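Repainting a kid's room that used to be dark -- primer or no primer?

Posted in Painting & Walls
Meron Tefera

Moved into a rental in Urkville in May, landlord says I can paint as long as it ends up "a normal color." Second bedroom is going to be my daughter's. Right now it's a dark brownish red, flat paint, feels chalky when you rub it. Room is small, one window, north side. I want a soft light blue and she wants "sky stuff" on it, clouds or whatever. She's four so this could change by Sunday.

The guy at the Hashemi hardware counter told me two coats of the good paint and skip primer. My sister says no way, red comes through everything. I've got $200 for the whole thing including rollers and tape, and I'd rather not buy primer if I don't need it. Also there's a patch by the closet where somebody filled a bunch of nail holes and never sanded. Do I need to do anyhting there?
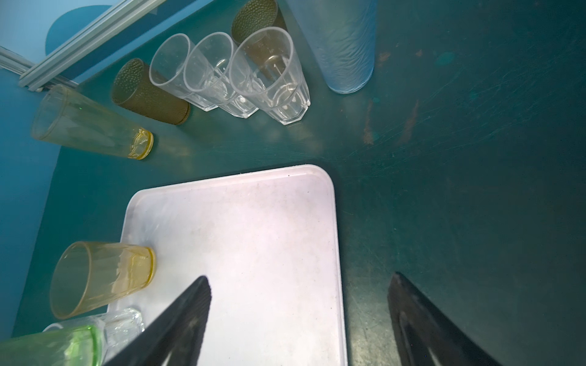
Other thing is time. I can only work on it after she goes to bed so like 8 pm on, and she'll be sleeping in with me till it's done. How long before she can move back in? And does flat or eggshell matter for clouds? Never painted anything bigger than a bookcase. Thanks in advance, sorry if this gets asked a lot.

Parisa Ansari

Prime it. Your sister is right.

Chalky flat paint is the real problem, more than the red. New paint grabs the chalk and the chalk lets go of the wall. So wash first -- warm water, little dish soap, sponge, then plain water, then leave it overnight. Rub your hand on it the next day. If your palm comes up red still, wash again. Then one coat of primer. Ask them to tint it gray, most counters do it for free. I did a dining room in Hiretcombe over that same kind of red, skipped primer, and needed four coats. Paint was $38 a can. You do the math.

Nail hole patch: sand it with something fine, wipe the dust, prime that spot twice. Bare filler drinks paint and you'll see every dot when the light's on.
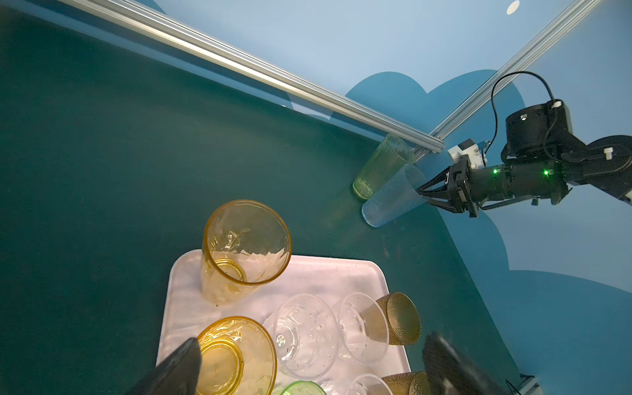 Clouds are easier than people think but pick the kind before you buy anything. Soft fluffy ones need a sponge and some patience, and they go muddy fast if you keep fussing. The other way is flat shapes with a bumpy scalloped edge, just a darker blue on a light blue wall, like the backdrop up there. That kind you can trace off cardboard and fill in with a small brush, and if she turns against clouds next year it's one shape to roll over and not a whole sky. Get the darker blue as a sample jar. Plenty.

Eggshell for the walls, kids touch everything. Let the base coat sit a full day before you put a pencil on it, longer if it's damp out. Press light. Pencil shows through pale paint more than you'd expect and the eraser leaves a shiny spot.

Davoud Hassanpour

just did 2 coats no primer on mine and its fine. was beige tho

Clementina Paiva

Mostly agree with Parisa. Few things to add, on my lunch so quick.

Tape. Don't leave it on for a week because you're working nights. Pull it the same night while the last coat is still a little soft, slow, back at an angle. I left mine up over a trim job and it took strips of the trim with it.

Order I'd go in for your schedule: wash one night, sand and spot prime the next, full primer after that, then color, color, clouds. So six nights if nothing goes wrong. Something will so call it more.

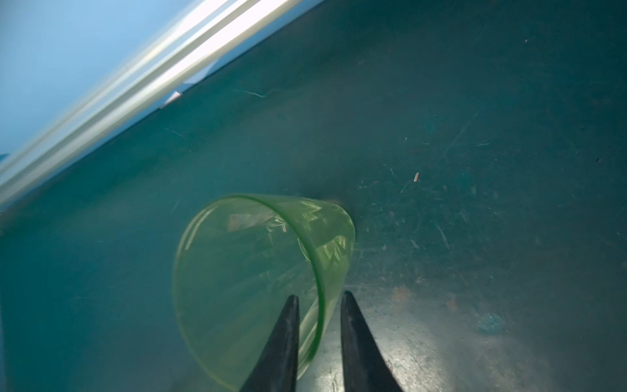

Lamps -- you're painting at 8 pm in a north room, so put a lamp on the floor pointing sideways along the wall. Overhead light hides the thin spots and you'll hate it in the morning. And check the color in daylight before you commit. Light blue goes gray on a north wall. I'd go one step warmer on the card than the one you like in the store.

Moving back in: can says dry in an hour or two but that's dry to touch. I'd wait till you can't smell it with the door shut overnight, then keep the bed off the wall for a couple weeks so it doesn't stick. Windw open if you can.

Also ask your landlord what "normal" means and get it in a text.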